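Home | Setup | Gripper | Troubleshooting | Downloads

Recovering from a Dropped or Stuck Plate

10 August 2023, by Shuzhen Tan
Print this page | E-mail this page

Plate racking is one of the most satisfying jobs you can teach the Plarico arm, and it's also the job most likely to fill up your fault log in the first week. Don't be discouraged! Nearly every stop comes from the same place: the plate touches a divider on the way down, the fingers keep closing, and the controller trips fault G2 (grip force over limit). The arm then holds its pose with the plate still in its fingers until you clear it.

CAUTION: A plate held under a G2 fault can be released without warning when power is removed. Do not press the main power switch first. Do not put your hand under the plate.

To clear the fault

1. Press Pause on the pendant. The ring light turns amber.

2. Put on cut-resistant gloves. Ceramic plates can crack under the fingers and still look whole from the front.

3. Support the plate by its rim with one hand, from the side.

4. Select Service > Gripper > Open Slow. The fingers open in two stages. Keep hold of the plate through both.

5. Lift the plate clear and check the rim for chips. Throw out any plate with a chip, however small.

6. Select Retract. The wrist backs straight up to the safe height.

7. Look over the finger pads. If you find grit or a sliver of glaze, wipe the pads with a dry cloth and run Pad Check.

8. Press Clear Fault, then Home.

NOTE: If Open Slow does nothing, the finger drive has lost its reference. Go to "Referencing the Gripper" and come back to step 5 when you're done.

To stop it happening again

1. Push the rack down firmly on all its corners. A rack that rocks will shift a little with every plate, and by the end of a load the slots are no longer where the arm thinks they are.

2. Re-teach the first slot and the last slot. The software works out the ones between, and it does a lovely job of it.

3. Set Insert Speed to Low and Contact Stop to On. With Contact Stop on, the arm backs off and tries again, up to 2 times, before it reports a fault.

4. Check that cables on the table are outside the path of the wrist. Shengli Jin traced a whole string of our early G2 faults to a loop of cable that tugged at the wrist on the return move – the plates were fine all along.

5. Run a full load with plastic plates before you go back to ceramic.

CAUTION: Never raise the grip force limit to get rid of a G2 fault. The limit is there to protect the plate, the pads and your fingers.

If the fault comes back after a clean plastic run, save the log (Service > Log > Save, last 400 entries) and send it to Fitzgerald Szabo on the support desk. Tell him which slot the arm was heading for and which plate it had picked up. He loves a good log, and the slot number saves everyone a lot of time. 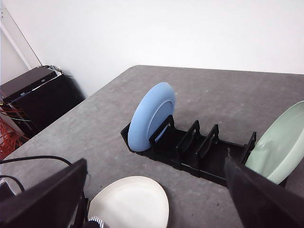 Once the arm is running cleanly again, put Insert Speed back up one step at a time and watch a full load at each setting before you leave it to work alone.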